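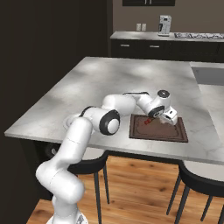

By A. Turcotte

Kids in the Nerndale robot club teach a robot arm to work in a kitchen. The kitchen is not a real one. It is a simulation, a bit like a video game, and it runs on the club's computers. The team calls its project Flomik.

The arm has joints, like your shoulder, elbow, and wrist. At the end is a gripper with two fingers. The robot's job is to pick up food from a cutting board and put it on a plate.

First, a student moves the arm with a controller while the computer saves every move. One try takes roughly 10 seconds. The club has saved 300 tries so far.

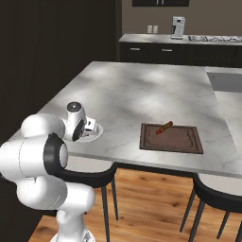 Next, a program studies the saved tries and learns to move the arm by itself. Sometimes it misses the food or lets go too soon. Then the students save more tries and run the program again. They will show Flomik at the Kirkby student contest.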